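Halach Grasp Planning Software
Progress report to Javuldale, second reporting period
Prepared by the software group, Stutorham site

Status

Work is on schedule for the perception and planning packages and behind schedule for the control package. Spending is within the approved budget. We are asking for one change to the milestone order, explained under Requests.

Work since the last report

Perception. The segmentation model was retrained in April on 3482 labeled wrist camera frames. The earlier model was trained mostly on boxes and bottles and did poorly on thin, flat items, where the mask often ran out onto the surface underneath. Stains and worn areas on a work surface were the usual trigger. The new training set has many more flat items in it: wallets, card sleeves, folded cloth, paperback books. Masks now follow the outline of leather and cloth items closely enough for the planner to use without the manual correction step we described last time. Shiny fasteners are still a problem. A metal snap or zipper pull sometimes comes back as a separate object sitting on top of the item. We merge these in post-processing when the small mask is fully inside the large one. That rule fails when the fastener is at the border of the item, and we have not fixed that yet.

The gripper itself also appears in every wrist view. We were masking it with a fixed template, which broke whenever the fingers moved away from the calibrated opening. The template is now generated from the joint reading at the time of the frame. This removed a class of errors where a fingertip close to a dark item was counted as part of the item.

Planning. The edge approach planner is merged and is the default for anything the height estimate puts under the flat-item threshold. It picks a stretch of the near edge, lines up the fingers with it, and proposes either a pinch or a short push to turn the item before the pinch. Candidate poses are scored on edge straightness, clearance from the surface, and how far the contact point is from the estimated center. Scoring weights are in a config file and can be changed without a rebuild. The old top-down planner is still available behind a flag.

Control. The contact controller is the late item. The guarded move works in simulation but on the arm it stops too early when the fingers drag on a rough surface, because the force estimate does not separate surface friction from contact with the item. We tried a higher threshold, and that let the fingers push items out of position. We are now using the wrist camera to confirm the fingertip position at the edge before the force check is turned on. This adds a perception call to the control loop, and the timing needs work before it can go into the release.

Tooling. Run logs now store the camera frame, the mask, the chosen pose and the controller state under one run ID. Before this, the logs had to be matched by timestamp, and the two clocks drifted. The replay tool from Schumacher reads the new format directly. The regression suite has 59 recorded cases and runs overnight on the Stutorham machine. At the close of this period 11 of them fail, all in the contact stage. None of the planning cases fail.

Problems and risks

The main risk is the contact controller. If the camera check cannot be made fast enough, we will fall back to a slower approach speed for flat items. That would meet the functional requirement but not the cycle time in the project plan.

A smaller risk is the height estimate. It is least reliable on light, mottled surfaces with little depth contrast, and a wrong estimate sends the item to the wrong planner. We have added a confidence value to the output but the planner does not read it yet.

Next period

Get the fingertip check inside the control loop budget. Have the planner use the height confidence value. Fix the merge rule for fasteners at the border. Write the interface notes that Javuldale asked for after the last review.

Requests

We ask that the integration milestone be moved behind the contact controller milestone. The two were planned in parallel, and the integration tests depend on a controller that can be run unattended. No added funding is requested. 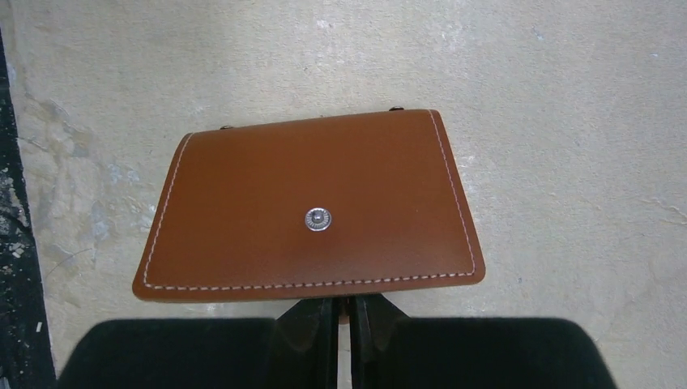 Figure 1. Wrist camera view, edge approach on a flat item (leather wallet), fingertips at the lower edge.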